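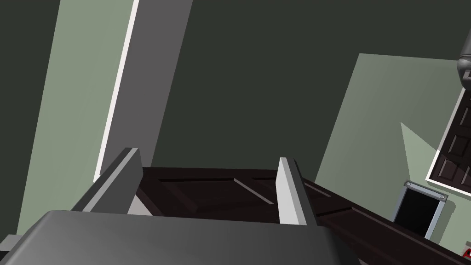 Jordale House, second floor
Quarterly fire door and corridor check, July
Walked by Lorna Yule with Marcela Vlček. Comments are Lorna's unless initialed.

**Marking:** x = done and fine, blank = needs work, n/a = not fitted on this floor

## Exits and stairs

- [x] North stair clear from top landing to street door
- [x] South stair clear
- [ ] Exit signs lit at both ends
 - South sign is dim on one side. New tube ordered from Enditz. MV to fit it.
- [x] Push bars move freely
- [x] Stair rails tight

## Corridor

- [x] Nothing stored along the walls
- [ ] Floor covering flat, no lifted edges
 - Seam outside 211 is lifting again. Taped for now. Same spot was glued last quarter, so I would like the strip replaced this time.
- [x] Emergency lights came on with the test switch
- [x] Extinguisher gauges in the green, pins and tags in place
- [ ] Call point covers whole
 - Cover by the kitchen is cracked. Still works.

## Doors

- [x] Hinge screws all present and tight
- [ ] Door closes and latches by itself from any position
 - 204 stops short of the latch when let go from a small opening. Closer adjusted a quarter turn and tried again, better but still not every time. Leave open on the list.
- [x] Lever handles return to level when released
- [ ] Gap at head and sides even
 - 209 rubs at the top corner on the handle side. Needs planing, and the seal put back after.
- [x] No wedges or hooks holding doors open
- [ ] Smoke seals complete
 - 206 missing a piece at the bottom on the hinge side, 300 mm long. (Cut from the roll in the Bason cabinet, MV.)
- [x] Clear space of 600 mm kept beside the handle, pull side

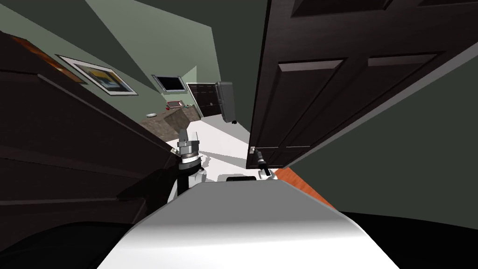
*Paneled door with lever handle, open.*

## Kitchen and store

- [x] Fire blanket on hook
- [x] Range hood filter clean
- [ ] Store shelves at least 200 mm below the ceiling detector
 - Top shelf is fine but the boxes on it are too high. Nawal Ouazzani told, she will move the paper towels downstairs.
- [x] Electrical panel not blocked
- [x] Water shutoff labeled

## Open items

| Item | Who | Status |
|---|---|---|
| South exit sign | Marcela | part on order |
| Floor strip at 211 | Lorna | price requested |
| Closer on 204 | Vojtěch Šťastný | to look at it, may need a new one |
| Top edge of 209 | Vojtěch | not started |
| Seal on 206 | Marcela | next visit |
| Call point cover | Lorna | work order 2651 |
| Boxes in store | Nawal | this week |

The list goes to Marijke Van Beek when the closer on 204 is settled. Please write on the paper copy in the office and I will type it up.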